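Narulus Project - Progress Report to the Golleno Fund
Prepared by Hằng Lâm, with Thiện Hứa and Gilmar Evangelista
Last updated: Wednesday, December 30, 2020

We asked the fund for a year to find out whether a grasping policy trained in simulation could cope with a camera that isn't where it expects to be. We now have a first answer, and I'm very happy with it!

As a reminder, the earlier Zurport policy learned from one fixed viewpoint. It did well as long as the virtual camera stayed put, and got worse quickly when we moved it (even a small tilt was enough to spoil the approach). Since March we have been training on mixed viewpoints instead. The task stays the same: the arm starts from a raised pose, moves over a black object on the long table, and lines up for a grasp from above. The room and furniture stay fixed for this round. 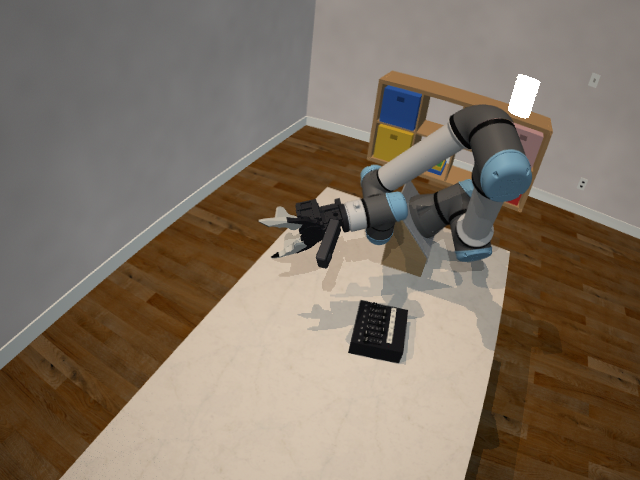 The arm, the black target object and the cubby shelf in the simulated room.

Thiện rebuilt the scene sampler over the summer, and it has changed how fast we can work. A full training set is now 3000 simulated episodes, and we can make a new one overnight. Before, that took most of a week, so we tended to argue about settings when we could have been trying them. The sampler also stores the camera pose with every episode, and when something goes wrong we can replay the same arm motion from a different side. I can't say enough good things about that feature.

For testing we hold back 508 episodes with camera poses the policy has never been given. Gilmar scores each run on alignment first and grasp second. We keep the two scores apart on purpose - a policy can line up beautifully and still close its fingers too early, and a single score would hide that.
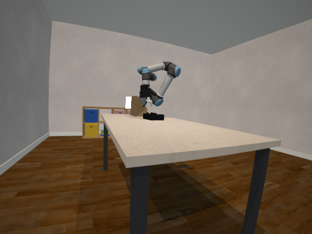
The mixed-viewpoint policy beats the fixed one on both scores. The gain in alignment is the larger, and it holds up in the far views, where the arm takes up only a small part of the picture. We had expected those to be the worst. Tùng Mai thinks the shelf and the table edges are giving the network something steady to measure against. It's a nice idea, and we plan to test it by removing the furniture from a batch of episodes.

Grasping is where we still lose points. In most failed runs the gripper gets over the target and then comes down with a small sideways error. We tried 7 versions of the final descent, and the one that slows down earliest did best, at the cost of longer episodes.

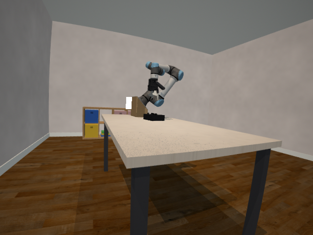 Gripper above the black object, seen along the length of the table.

Spending is on plan. The compute budget has 50 hours left, enough for the furniture test and one repeat of the main result with fresh random seeds. Next quarter we'd like to vary the lighting too, and begin the move to the real arm in the Đoàn lab. Lâm Tô has started on the calibration notes.

Comments (3)

Lâm Tô: Calibration notes are in the shared folder now. Section 2 is still thin.

Gilmar Evangelista: Could we add the table of alignment scores by camera distance? I have it ready.

Tùng Mai: Very pleased to see the far views written up. For the furniture test I'd start with the shelf and leave the table alone.

Related items
Narulus: Scene sampler notes
Zurport: Final report on the fixed-viewpoint policy
Scoring alignment and grasp separately
Đoàn lab: Calibration notes (draft)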